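5 January 2018 – gripper bench, pads and tips again

Back on the two-handed lift today. I'd promised Kátia I'd have something sensible to say about the fingertips before she puts the next order in to Fontes, so the afternoon went on the clear tub and nothing but the clear tub. I'm heartily sick of the clear tub.

For anyone picking this up cold: we have the hand-held pair with the yellow tips, and we've been arguing since May over whether to keep the soft stuff or go to the harder compound Ermanno brought over from Sturnden. The soft tips grab beautifully on cardboard and anything with a bit of tooth to it. On smooth plastic they're great right up until they aren't, and then the whole thing lets go at once. The hard ones slide a bit early but they slide slowly, so you can feel it coming through the handle and squeeze up. I like that a lot more than I thought I would!

Started with the soft tips on both ends. One of us per gripper, facing each other over the table, tub lengthwise between us, lift on a nod. First few were lovely. Then Nayara and I got out of step (my fault, I was looking at the trigger readout instead of the tub) and her end came up early, which put all the weight on my side, and down it went. No harm done to the tub. We did it again on purpose after that, one end leading, and it dropped nearly every time with the soft tips once the tilt got past a certain point.

Trigger force at the point of letting go was 683 on the raw counts, which means nothing in real units until Sebastião redoes the calibration, but it's handy for comparing one set with another as long as nobody swaps the sensor. Please don't swap the sensor.

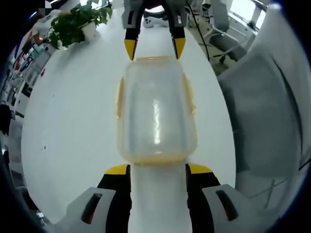

Swapped to the hard tips after a cup of tea. It's a fiddly change – the little screw behind the pad wants a longer driver than the one in the kit, and I ended up pinching the one off the Numwood bench (I've put it back, Mehrangiz, second drawer). Same routine, same tub, same two people. The level lifts felt worse, a bit skatey, and I had to concentrate more. The tilted lifts were much better. We'd get a slow creep, one of us would notice and close up, and the thing stayed put. Nayara reckons it's partly that we'd had practice by then, and she's probably right, so we should run it the other way round next time, hard first and soft second.

The rim is a bigger deal than I'd given it credit for. If you come in at the corners you've got a bit of shape to work with, and both sets of tips behave. Come in on the flat of the end and you're relying on friction alone. So I'd like us to write down where we're gripping from now on, because half of my old notes just say "end" and I can't tell what I meant by it.

Camera side of things. The wide lens is still the right choice for this, I'm convinced of it. Sebastião wants to try the narrower one because the edges bend so badly, and fair enough, they do, but with the narrow one you lose the other person's gripper as soon as you get close, and for two-handed work that's the one thing you need to keep in view. What does bother me is clear plastic. The bright streak off the tub shifts with every little move of the wrist and the tracker from Brokimow gets very excited about it. Ran the afternoon's recordings through it and got 2,412 flagged points, and the ones I looked at were nearly all glare. Pulling the blind might help. I haven't tried it yet because I like the daylight.

Also the black pads seem to be picking up a shine. Wiped them with alcohol between sets and it made a small difference on the soft tips and none on the hard ones that I could feel.

To do:

Hard tips first, soft second, with Kátia on the other gripper so it's a fresh pair of hands.
Corners versus flat end, nine lifts each, written down properly.
Blind down, same lifts, back through the tracker.
Ask Ermanno if Sturnden can do the hard compound with a ribbed face.
Buy our own long driver.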